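Landton Library's computer evenings are back!

After a long winter break, our drop-in computer evenings return to the upstairs reading room in April 2023, and we couldn't be happier to have everyone around the tables again. Alina Sârbu is leading the beginners' group (email, attachments, finding that file you saved somewhere in January), and Hiba Khalaf has put together a brand new session on scanning and sorting old family photos. Her own collection runs to more than 1,000 prints, so she knows the job inside out! 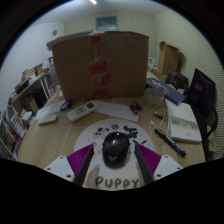 A black mouse over the table.

Kavinda Weerakoon will be back with his spreadsheet hour, which filled up so fast last time that we've moved it to the bigger room. It runs 90 minutes now, with time for questions at the end. Bring your household budget, your seed list, your bowling scores, anything with rows in it.

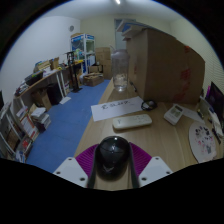 We're also starting a local history typing group, and this one is a real treat. Maricica Enache has 700 handwritten recipe cards from families on Sandadham Street, and she'd love help getting them typed up and searchable. Slow typists are very welcome, and so are people who can read terrible handwriting!

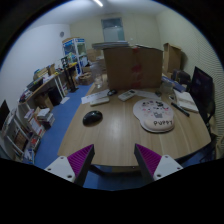 Mouse and cartoon mouse pad on the table.

Sign up at the front desk or just come along. Laptops can be borrowed with a library card.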